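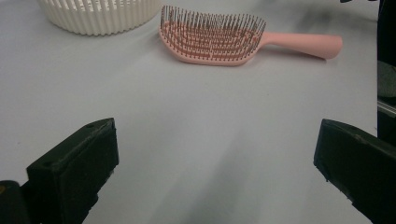 The pink hairbrush and its white ribbed neighbour, farther back on the table.

Opinion | Home & Habits

I have been told, twice this month, that I need a morning routine. My friend Lorna Abella swears by hers, and it has 20 steps, and she does them all before I've found my slippers. I love Lorna dearly but I think she's wrong, and I think the whole business of planning your mornings has got badly out of hand.

My mum got three of us out of the door on toast and shouting. We were late on some days and early on others (mostly late, if I'm fair) and we turned out all right. Now there are apps for it. I tried one called Nokumow in March and it sent me a cheerful message at six asking if I had "set my intention". My intention was to go back to sleep!

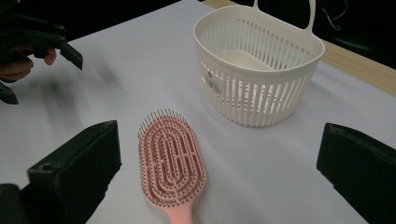

What bothers me most is how every small job gets turned into a project. Brushing your hair used to take a minute while the kettle boiled. Now I read that it ought to be done slowly, with gratitude, and ideally with something better than a plain pink plastic brush with open loops in its head and rows of dark-tipped pins. Why? That sort does the job and you can get on with your day — or sit and look out of the window, which I'd recommend to anyone.

Lorna says I'd feel calmer if I stuck at it. Maybe so. I gave it until the Tuesday, then deleted the thing and had a second cup of tea.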